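How to Buy a Robot That Can Pick Up Ketchup

Part of the Grollen Museum's "Who Pays for That?" pages for readers 8 to 12

Suppose you want a robot. Of course you do. You've seen one on a screen doing a backflip, and you would like one to do your chores while you sit on the couch with a sandwich.

Grown-ups who buy robots for a job start somewhere much more boring. They start with a piece of paper. At the top they write what the robot has to do, and they have to be picky about it. "Help in the kitchen" is a terrible thing to write. Help how? Stir? Wash? Stand there looking shiny? "Pick up a soft thing and put it somewhere else" is better, and it already tells you a lot about what to shop for.

First, the hand

You might expect a robot hand to have five fingers, like yours. Some do, and they cost more than most cars your parents will ever let you sit in. Plenty of robots get by with two fingers that squeeze together. The part is called a gripper. It can't play the piano, but neither can most people.

Two fingers can manage a surprising amount of stuff, including a plush ketchup bottle held upside down.
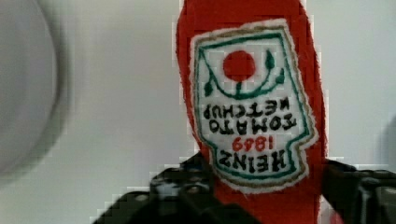
Sixten Nyberg says you should never buy the gripper first. Buy a box of things for it to pick up, he says, try picking them all up yourself using one finger and your thumb, and write down which ones made you grumpy. Those are the ones that will make the robot grumpy too, and they cost you a lot less to find out about at your kitchen table.

It's a good trick, and you can do it right now. Try a sock. Try a grape. Try a pencil lying flat on the table, and notice how you cheat by rolling it a little. A robot has to be taught to cheat.

Soft things are sneaky. If you squeeze a stuffed toy, it squishes, and then it is a different shape from the one you planned for. Hard things are sneaky in another way: squeeze one badly and it shoots across the room. A buyer has to know which sort of trouble to expect before choosing fingers.

Next, the arm

A hand needs something to carry it around. When you shop for an arm, there are two big questions. How far can it reach? How much can it lift?

People love to buy too much arm. They picture the robot lifting a refrigerator someday, so they pay for a refrigerator-lifting arm, and then it spends its whole life moving toys. It's like buying a fire truck to water one plant.

The made-up-sounding but perfectly serious words here are "reach" and "payload." Payload means how much weight the arm can hold. And here is the part that catches people: the gripper has weight too. If the arm can lift five bags of sugar and the gripper weighs as much as two, you have three bags of lifting left. Forgetting this is a very popular mistake.

Then, the eyes

Many robots have a small camera close to the hand, so they can look at what they are about to grab. That sounds perfect until you try it. Hold your hand up in front of your nose and look past it. Quite a lot of what you see is hand.

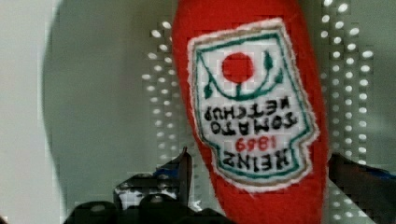 So a careful shopper often plans for a second camera as well, placed where it can look at the whole table. One camera is for the close-up fiddly bit. The other is for knowing where everything is. Each needs a mount to hold it up and a cable, and cables are like little brothers. They get into everything, and you have to plan where they'll be.

Now, the money

At the Grollen we once planned a small robot corner, and we were given $3,000 to do it with. The arm we liked was a secondhand Haltach, and it cost $2,063. We felt very clever. We had $937 left and began talking about snacks.

Then came the Prala gripper, which was $377. That left $560. Still fine! Snacks were still on the table, so to speak.

Then somebody asked what the robot was going to stand on. Then somebody asked about cameras. Somebody else wanted to know where the big red stop button was, and everyone agreed that a robot without a stop button was not coming into our museum. The $560 went away, quickly and without saying goodbye. We ate crackers from home.

Grown-ups call this the budget, and the rule is that the robot is never the whole price of the robot. You also pay for:

The table it works at
The cameras and the cables
The stop button
Spare fingers, or at least spare finger pads
Things for it to practice on
Somebody's time, which is the big one

Practice things

Now for the cheerful part of the shopping list. A robot that's learning kitchen jobs needs a pretend kitchen's worth of stuff. You want different shapes and different squishiness. Bowls, cups, plates, toy fruit, perhaps something large with a door. 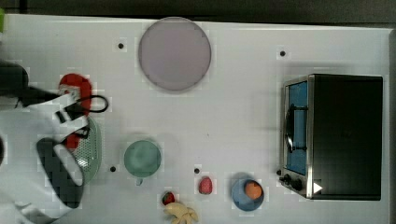

Toy food is a smart buy. A real banana is cheap on the first day and revolting by the second week, and a robot may need to try the same grab again and again until it gets good at it. Toy bananas also stay the same size and color, so you know that if the robot misses, the banana isn't to blame.

Buy doubles of anything small. Small things roll under furniture, and when a robot drops something it does not get down on its knees to look.

Your turn

Get a piece of paper and plan a robot for one job at your house. Just one. At the Granström School, a class did this in March and the winning plan was for a robot that puts the caps back on markers. The class had priced the table, the cameras and the stop button, and had forgotten to buy any markers.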